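Corner cube shelving, wall anchors and sag over a 60 in run
Forum: Storage and Built-ins

dolan_t
Planning two wings of open cube shelving meeting at a center column, Geltivis flat-pack, white. The wall is old plaster on lath. The instructions want one anchor per column at the top rail. The column in the corner has nothing behind it that I can find with a magnet, so I would be anchoring to plaster alone. Is that acceptable if both wings are anchored into studs? Load is books in the lower two rows, light stuff above.
Treasa Dolan

lathandplaster
No. Plaster alone has no useful pull-out strength once it cracks, and it will crack at the hole. Screw a cleat across the two nearest studs on each wall, paint it, and fix the column to the cleat. Pre-drill through the plaster with a masonry bit or you will shake the keys off the lath.

awan_d
Disagree on the cleat. If both wings are on studs and bolted to the column, the column has nowhere to go. Two walls at an angle brace each other. I would put the effort into leveling the base. My floor dropped enough across the run that the cubes racked and the dividers no longer met the boards square.

lathandplaster
The wings are bolted to the column with what? On the Geltivis it is cam locks into particleboard. Those hold the boards together for normal use. I would not count on them as a structural tie.

awan_d
Through-bolts. Drill the dividers and use sleeve nuts. I should have said so. Daniyal

hilness_user
Can someone show what an angled layout looks like in white? I have the Hilness version and only ever see it straight along one wall.

awan_d
A few of white cube units, for the general look:
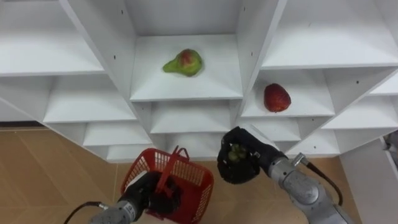
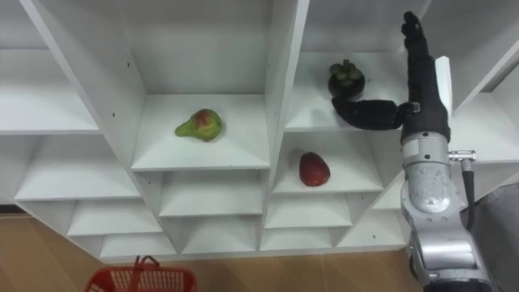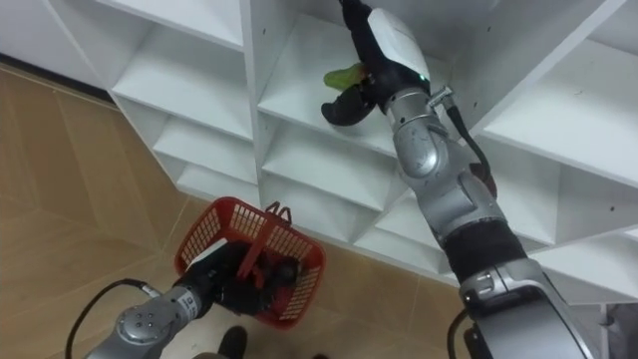

White open-cube shelving. The first one shows the two wings meeting at a central column.

hilness_user
Thanks. Do you leave the screw holes visible or cap them?

awan_d
Cap them on anything at eye level. Wax filler looks fine for a month and then picks up dust.

dolan_t
Back to the load question. Each wing is 60 in long, cubes as supplied. Does the bottom row need a center foot?

lathandplaster
If the dividers run to the floor, no. If it sits on a plinth, yes, one under every divider that carries books. Particleboard creeps under constant load. It can look straight in October and have a visible dip by spring. I pulled a Minonberg unit out of a hallway for that reason, and it had never held anything heavier than paperbacks.

awan_d
Creep depends on span. At cube width it is a non-issue. The hallway unit presumably had wide bays.

lathandplaster
30 in bays, and no back panel. Fair point on the span. I still want the feet.

dolan_t
Dividers go to the floor, so no plinth. I will do the cleat and the through-bolts both. Ó Gríofa has sleeve nuts in the right length. Shimming the base first, then marking the studs.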